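Screenwriting for Series TV
Session notes: side characters and spin-offs
Instructor: Oana Roman

Hi everyone! I talked way too fast at the end of the session, so I typed up my notes on how a side character ends up carrying a show.

Our example was Istari, the space drama we've been picking apart since March. Manee Ongart asked why the smuggler Urkik works so well when he has so little screen time. I think it's because he always walks in wanting something. He's in the middle of his own story, and we only catch the edges of it. Look at the docking bay argument again — he never explains the debt, he just keeps checking the door.

Compare that with Captain Dumitrescu, who gets a full flashback episode and (for me, anyway) comes out of it less interesting than she went in. Elie Awad disagreed pretty loudly and I'd love to see that in an essay! His point was that the flashback pays off in the finale, and I'll admit I'd forgotten the scene with the letter.
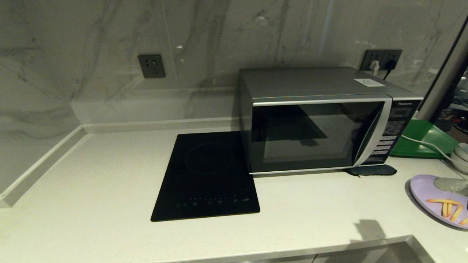
Moving a character to a new show

The big trap is bringing the whole old cast along. Conport, the spin-off, leaves Urkik alone on one station for 3 episodes, and he has to make new enemies from scratch. It's slow, but I like it.

For next time
Read pages 1 to 42 of the Conport pilot script.
Pick one minor character from any series and write a scene, 900 to 1000 words, where they want something the lead doesn't know about.
No voice-over, please. I mean it this time.

Ngọc Lò and Brenda Pickering are reading first. Drafts are due 27/05/2024, by email or on paper.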